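Clultundale Store Trial – Operator Set-up Guide
Revision of 31 October 2019

## 4. Shelf restocking

This section covers the bottle restocking task on the Stisley arm unit. Read Section 3 (Base and power) before you start. Sections 5 and 6 cover facing up and waste cardboard.

### 4.1 What the unit can and cannot do yet

The Stisley unit can place a single bottle on a clear shelf if the bottle is handed to it upright, in the feed tray, with the cap up. It does this slowly and well. It can't yet unpack a carton. Bottles in a carton lie at different angles, the inside is dark, and brown glass or a brown label against brown cardboard gives the depth camera very little to work with. A person gets past this by feel, with one hand steadying a bottle while the other pulls the next one out by the neck.

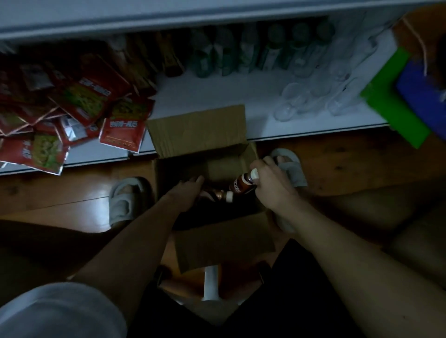
For this reason the task is split. The operator unpacks and loads the feed tray. The unit places. Plan your shift on that basis and don't leave the unit alone with a full carton.

> **Note:** The Kuo gripper (the two-finger type supplied since May) can lift a bottle lying on its side, but it can't turn the bottle upright in the air. It will set it down the way it was picked up.

### 4.2 Before you start

1. Clear the target shelf. Leave neighboring goods where they are if they are on a different level.
2. Set the open carton on the floor in front of the bay, flaps folded back. Keep it out of the base travel area marked in Section 3.
3. Check that snack packets on the lower shelf aren't hanging over the front lip. The unit treats anything past the lip as an obstacle and will stop.
4. Wipe the shelf deck. Old marks on the metal are fine. Sticky patches are not.
5. On the panel, choose **Restock > Bottles > Single facing**.

> **Caution:** Keep hands off the shelf while the amber light is on. The arm slows down near a person but it does not always stop.

### 4.3 Teaching a new product by hand

Do this once for each new bottle shape. The unit needs a block of hand placements to copy from. We use 30 placements for a plain round bottle and 50 for anything with a waist, a handle or a clear body.

1. Put the arm in **Park** and wait for the green light.
2. Put on the head camera and press **Record**.
3. Place the bottles yourself, starting at the back left corner and working forward and to the right.
4. Use both hands if you would normally. Don't try to move like the machine – earlier operators did, and the recordings were no use.
5. Touch each bottle to its neighbor lightly before letting go.
6. Press **Stop** before you bend down to move the carton.
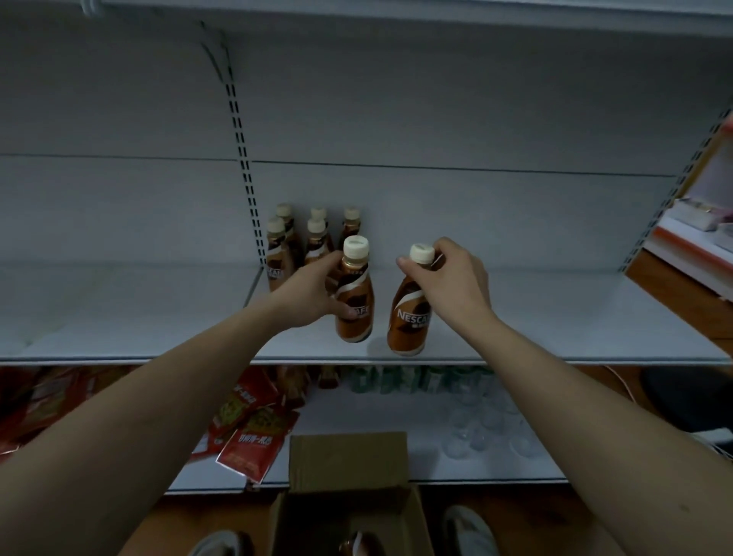 *Figure 4-2. Hand placement of coffee bottles, one in each hand, with the first group at the back left.*

Two bottles at once is allowed in a teaching run. The software separates the hands and keeps each one as its own placement. The unit itself still handles one bottle at a time, so expect it to take much longer than you did over the same shelf.

> **Note:** If the Nellell software shows "Label not seen" you may carry on. It only means your fingers were over the print. If it shows "Cap not seen" more than twice, stop and raise the bay light.

### 4.4 Straightening

Straightening is the weak part of the job. A person nudges a bottle into line without thinking about it, often with one hand holding the others still. The unit has one arm. When it pushes a bottle it can push the whole row, and tall bottles may tip against the back panel.

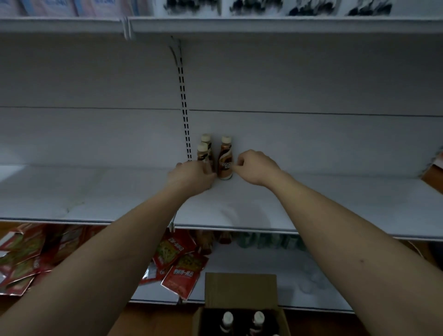 Leave **Auto-align** switched off for the first 100 placements of any new product. After that, switch it on for the front row only and watch one full run. Straighten the back rows by hand at the end, with the arm in **Park**.

If a bottle tips during a run:

1. Press the yellow **Hold** button. Don't use the emergency stop unless someone is at risk, as it clears the position data and you will have to repeat 3.6.
2. Wait for the arm to pull back.
3. Stand the bottle up or take it off the shelf.
4. Press **Resume**. The unit looks at the shelf again before moving – allow 30 seconds.

### 4.5 When to do it by hand

Do the whole job by hand when:

- the gap to the shelf above is less than a hand's width over the cap
- the shelf already holds mixed stock
- the carton is damaged or wet
- only a few bottles are going out

Soft packets, stacked cups and anything that hangs over a shelf edge are outside the scope of this release.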